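I went back to school in April, at 33, and I did it with a folder of papers so thick that the elastic snapped in the parking lot. My neighbor Kelly Marinho helped me chase a discharge form across the asphalt. So that was my first day at Zellville Community College, and I've told the story to enough people now that I might as well write the rest of it down.

I spent five years in the Army, most of it fixing generators, and then a good long stretch working nights at the Wekport warehouse and telling everybody I'd use my education benefits "next fall." Next fall kept moving. What finally got me in the door was my old bunkmate Ryota Nishimura, who called one evening to say he'd finished his associate degree and was starting on the next one. I was happy for him! I was also jealous for the better part of a week, and then I called the college.

The person who picked up was Jussara Siqueira in the veterans office, and I want to say a few kind words about her, as she must have explained the same things to me four times. She had me request my transcripts first, the military one and the one from the semester I tried (and mostly slept through) when I was nineteen. I'd been hoping that old semester could stay buried. She told me they'd want it anyway, and that a bad grade in freshman composition wasn't going to scare anyone.

Then came the waiting. My benefits letter took its time, my old school wanted a small fee and a signature in ink, and I drove over to the Fagundes branch library twice to use their scanner, which I have grown fond of.
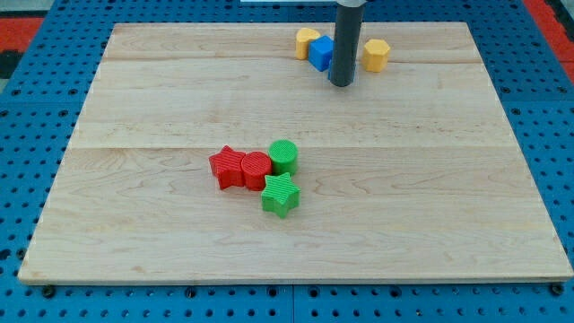
Do you have to know your major before you apply for your benefits?

You need to name a program on the form, but at my school I was allowed to change it later by filling out another one. I put down business, lasted 2 weeks into the term thinking about it, and switched to electrical technology. Ask your own veterans office before you do the same, and ask how the change affects the classes you're already sitting in.

My advisor for the new program is Decha Thongdee, a patient man with a very loud stapler. He went through my military transcript line by line and found credit for a couple of courses I'd assumed I would have to take. It didn't cover everything. Algebra, I'm sorry to report, is still mine to do, and I do it at the kitchen table after supper with the radio low.

The oldest student in my algebra section is Mirela Cordeiro, who is 57 and sits up front. We trade notes before class. Hers are in three colors and mine look like I wrote them on a truck, but between us we usually get the homework straightened out.

I still have one form to turn in before summer registration, plus a parking sticker to pick up. If you're a veteran around here and you've been saying "next fall" too, call Jussara's office in the morning. The line gets busy after lunch.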